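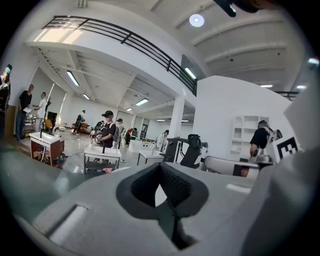
A **mezzanine** is a floor that sits part of the way up a tall room, covering only some of the space beneath it and usually left open along at least one side. The word came into English from French, which had it from the Italian *mezzanino*, a little middle floor, and in everyday speech it is still used rather loosely. Theatre-goers may mean a tier of seats by it, shopkeepers may mean the place upstairs where the offices are, and people with small flats and high ceilings may well mean the shelf they sleep on.

## What counts as a mezzanine

The usual test is how much of the room the upper floor covers. Many building codes allow a mezzanine to be treated as part of the storey it stands in so long as it stays below a set share of the floor area, often a third, although the share varies from one country to the next and can be larger where sprinklers are fitted. Once the upper floor grows past that point it is generally counted as a storey of its own, with all that this brings in the way of stairs, escape routes and fire protection.

A gallery is a close cousin, and the two words overlap a good deal. Galleries tend to be long and narrow, running along a wall so that people may walk or sit and look down, while a mezzanine is normally deep enough to put furniture or goods on. A loft bed or a raised platform that can be taken away again is not usually called a mezzanine by builders, whatever the letting agent may say.

## History

Low middle floors were a familiar part of the larger Italian town houses of the Renaissance, where they were tucked between the grand rooms and given over to servants, storage and the smaller business of the household. From the street they can often be picked out by a row of squat windows between two rows of tall ones, and it is a pleasant way to pass a slow afternoon in an old city to go about looking for them.

The arrival of iron, and later steel, made it much easier to hang a floor inside a big open building without filling the space below with walls. Warehouses, libraries and department stores all took to the idea. The old wool exchange at Hultden is a fair provincial case: its trading hall was given an iron mezzanine of 921 square feet for the clerks, who could keep an eye on the bales and stay out of the draught. The hall now holds a market every Saturday, and the upper floor has become a tea room, much loved and nearly always full.

## Construction

Most modern mezzanines are made of steel, timber or concrete. Steel is the common choice in workplaces, where the parts can be made elsewhere and bolted together on site. Timber is more often met with in houses. The floor may stand on its own columns, hang from the roof, or be carried by brackets and beams fixed to the walls, and plenty of buildings use a mixture of these.

The underside may be boarded over or left bare. A bare one gives a little more headroom and makes it simple to reach cables and pipes, though it does tend to gather dust, and noise from footsteps comes through more readily.

Open edges need a guard. Railings may have upright bars, horizontal bars, mesh or glass, and the choice is partly a matter of taste and partly one of rules. Horizontal bars are discouraged or forbidden in many homes and schools, as children are very good at climbing them. Where goods are lifted up on pallets, a swinging gate is often fitted so that one side is always closed.

## Use

In storage buildings the great attraction is extra floor without extra land. When the tile merchant Gultex refitted its depot at Kokkinos, the new mezzanine added 1,996 square feet and was put up over 3 weeks one February, with the counter downstairs staying open in the mornings.

Offices, gyms and workshops like them for a different reason, which is that people upstairs and people downstairs can still see and call to one another. Warm air rises, however, and anyone with a desk on a mezzanine will know that it can be stuffy up there while those below are still in their cardigans. Slow ceiling fans help a good deal, as do windows that open near the top of the wall.

## See also

- Balcony
- Entresol
- Gallery (architecture)
- Loft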